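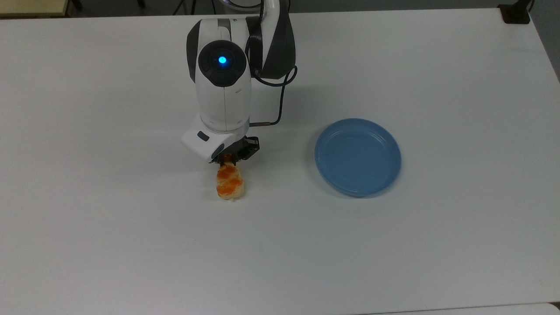

Gebäck mit glänzenden, orange-roten Streifen, rechts ein flacher Teller in Hellblau. Foto: Zotley

Startseite Unternehmen Sortiment Filialen Presse Kontakt

Zotley eröffnet im Juni einen Frühstücksraum in Bloxham

Bloxham. Die Bäckerei Zotley bekommt einen eigenen Raum für das Frühstück. Er liegt direkt neben dem Verkauf und wird im Juni für die Gäste geöffnet. Das Frühstück beginnt um 7 Uhr morgens. Bisher konnte man bei Zotley das Gebäck nur zum Mitnehmen kaufen, und viele Kunden haben in den letzten Jahren nach Sitzplätzen gefragt.

Die Karte ist mit Absicht klein gehalten. Sie enthält 4 süße Gebäcke, dazu Brot, Butter, Käse und zwei Sorten Marmelade aus der eigenen Küche. Alles Gebäck wird in der Nacht im Haus gebacken und am Morgen frisch auf den Teller gelegt. Dorothy Marsden leitet die Backstube und hat die Karte zusammengestellt. „Wir haben lange über die Größe der Stücke gesprochen“, sagt Marsden. „Ein Gebäck für den Teller darf etwas länger sein als ein Gebäck für die Tüte. Man isst es langsamer und man schaut es auch länger an.“

Für das Geschirr hat sich Zotley an die Werkstatt Runness gewendet. Der Teller in Hellblau ist rund und flach, mit einem erhöhten Rand und feinen Rillen in der Nähe davon. Die Innenfläche ist ein wenig dunkler als der Rand. Zur Eröffnung wurden 200 Teller bestellt, von denen 163 schon geliefert sind. Der Rest kommt noch vor dem ersten Frühstück.

„Auf Weiß hat uns das Gebäck zu blass ausgesehen“, erklärt Karim Lahlou, der bei Runness für die Glasuren verantwortlich ist. „Mit dem Blau werden die warmen Farben kräftiger. Wir haben mehrere Töne probiert und am Ende den hellsten genommen.“

Die Tische sind weiß und haben eine matte Oberfläche. Geplant wurde der Raum von dem Büro Flostlow, das auch die Beleuchtung ausgesucht hat. Auf Tischdecken wird verzichtet. Besteck und Servietten stehen auf einem Regal an der Wand, wo die Gäste sich selbst bedienen. Kinderstühle sind vorhanden, und für Kinderwagen gibt es einen Platz beim Eingang.

Das Gebäck zum Mitnehmen bleibt im Verkauf wie gewohnt, auch die Preise an der Theke ändern sich nicht. Wer mit einer größeren Gruppe frühstücken möchte, wird um eine Anmeldung in der Filiale gebeten. Für einzelne Gäste und Paare ist keine Reservierung nötig.

Die Teller können später auch einzeln im Laden gekauft werden. Einen Termin dafür gibt Zotley noch bekannt.

Ansprechpartner für die Presse: Callum Blackburn, Zotley, Bloxham
Abdruck honorarfrei, ein Belegexemplar wird erbeten.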